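The Case for the Shared Table

Print
E-mail

By Samira Khasawneh
2/6/21

When the residents' kitchen at Hatska House was refitted in November, the association received more correspondence about the dish rack than about the stove, the flooring and the new lights combined. Several members asked that it be removed. Their view, put most firmly by Aivar Pētersons, is that a common table should be bare whenever it is not in use, and that every cup should be dried and shelved at once.

The association should decline this request. The kitchen serves 60 residents, of whom 54 replied to the autumn survey, and very few of them eat at the same hour. A rule that requires every item to be put away within five minutes asks people to finish their chores on a schedule that their work does not allow. It also sends damp cups into closed cabinets — a practice the house has had cause to regret.

Order does not depend on an empty surface. It depends on each thing having a known place. A cup turned upside down in a rack is in its place. A tray gives packets and wrappers somewhere to rest, and its raised lip keeps what is dropped on it from reaching the floor.

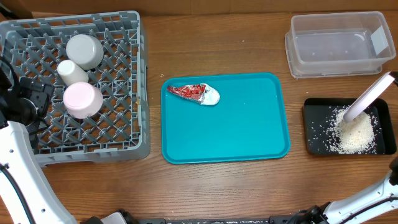

Cups in the rack, with the teal tray, a clear storage container and a tray of uncooked rice on the wooden table.

Mr. Pētersons is right on one point. Wrappers and spilled grains should be cleared by the person who leaves them, and the present notice does not say so plainly. Ustyna Kuzmenko has offered revised wording, and it deserves adoption at the next meeting. The rack should stay where it is.

E-mail this article
Print this article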